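Mittags in Prollamville

Wer in der Altstadt von Prollamville arbeitet, isst seit Jahren dasselbe: belegtes Brötchen im Stehen, Kaffee dazu, zurück an den Schreibtisch. Die Kantine der alten Weberei schloss im Oktober, 388 Plätze fielen damit weg. Seither bringen viele ihr Essen von zu Hause mit.

Nneka Bako kocht sonntags vor, meist Linsen oder Reis mit Gemüse. »Ich gebe in der Woche höchstens 9 Euro für Mittagessen aus«, sagt sie. Früher war es das Dreifache.

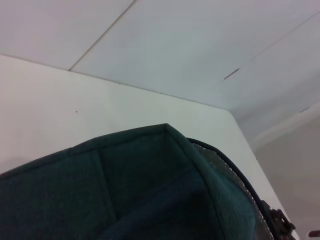

Im Bürohaus Jelludgate teilen sich drei Etagen eine Teeküche mit einer einzigen Mikrowelle. Kurz nach zwölf reicht die Schlange bis zum Aufzug. Radosław Makowska isst deshalb kalt, am liebsten Kartoffelsalat vom Vortag.

Die Bäckerei Zalewska merkt die Veränderung an der Kasse. Belegte Brötchen gehen schlechter, Suppe im Glas verkauft sie dafür auch am Nachmittag. Das Pfand beträgt zwei Euro, und die meisten Gläser kommen zurück.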